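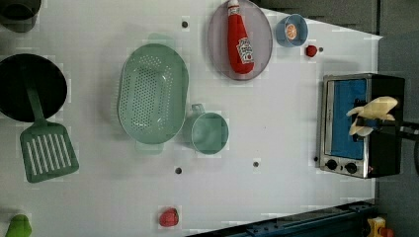
Play kitchen stuff on the white table, mint colander in the middle

Re: [Pludura-parents] toy swap - what are we taking?

Quick one from my phone, sorry for typos.

Yes to kitchen toys. Yes to puzzles if all the peices are there. No to plush this time, we had 40 bags of it in October and most went home again.

> Is the swap still at the Flesum hall? And do we
> need to price things ourselves or is it tokens
> again? Last year I had 15 tokens left and nothing
> to spend them on. Also my kids have outgrown
> their play food and pans, worth bringing?

Still Flesum, side door, the one by the bike racks. Tokens again. Leftover ones from last year still count - bring them, same color.

Pans, colanders, spatulas, all good, the little ones go straight for that table. Bag small bits together please, loose cups end up under the radiators. Wipe things down first.

Drop off from 9:30, doors open at 11. Over 29 families signed up so far, so parking will be tight. Lykkegaard lot is fine to use, not the row nearest the shop.

Still need:
- two folding tables
- someone with a van for the leftovers, 19 boxes last time
- tape. lots of tape

Books are a seperate thing, ask on the Zarura list, I don't have the details.

Reply to the list and not just me, my inbox is a mess. Off to pickup now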